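Replacing a worn pull chain on a ceiling fixture

A pull chain switch that sticks, or a chain that comes away in your hand, is a cheap fix. The switch is a small part with two wire leads, and most hardware stores keep it with the lamp parts. Allow an hour the first time.

Before you start

Turn off the breaker for that room. The wall switch is not enough, as some older fixtures have a live wire in the box with the wall switch off. Hold a non-contact tester near the wires once the cover is down, and check the tester on an outlet you know is live first.

Let the bulbs cool and take them out. Set the ladder so you can work with your elbows bent.

Taking out the old switch

Remove the glass shade, then the screws or the center nut that holds the canopy. Have a piece of stiff wire ready to hang the canopy from the bracket so it doesn't pull on the connections. Take a picture of the wiring with your phone.

The switch is held by a knurled ring on the outside, where the chain comes through. Unscrew the ring by hand. If it won't turn, grip it with pliers over a scrap of cloth. Twist off the two wire connectors and the switch will drop free.

Choosing the new one

Match the rating printed on the old switch. Check the length of the threaded neck too – a short neck will not reach through a thick canopy. The Vonico switches I buy come with a spare ring, and I keep the extras in a jar.

Putting it back

Strip each lead to match the gauge on the connector package. Twist the leads onto the same wires the old switch used, and tug each one. Push the neck through the hole and run the ring down until it is snug. Too tight and the body turns and twists the leads.

Fold the wires into the box, put the canopy back, fit the bulbs, and turn on the breaker. Pull the chain several times.

Chain length

For an eight-foot ceiling, I like the end of the chain 70 inches off the floor. Over a table it can hang to 62.
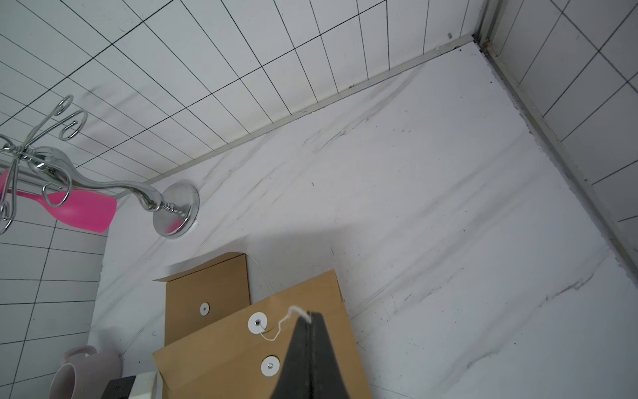
Bead chain cuts cleanly with side cutters – cut between two beads, then snap the connector over the last one. If you add a length, use the same bead size, or the connector will let go after a few pulls.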